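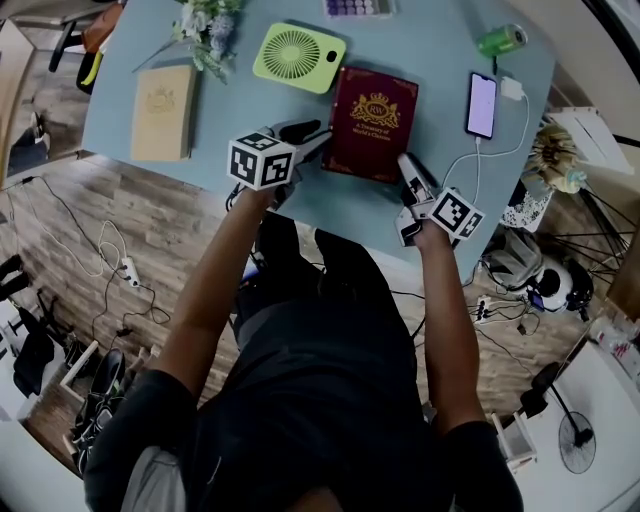
## About Clindbridge

Clindbridge is a small secondhand shop for books and desk things. Kusum Sandhu opened it in August with 70 hardcovers and one table. The list now runs to 1569 items.

Most of what we sell is old hardcovers, the kind with gold titles and borders, like *A Treasury of World's Classics*. We also take small fans, artificial flowers and little cases. Everything goes across the blue table before it is listed — covers are checked first, then corners, then spines. 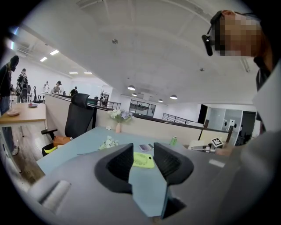
Small items are sorted after the books and priced the same day. Orders go out through Cletitz, and larger lots are kept at our Rathore storeroom.

Page updated 11/10/24.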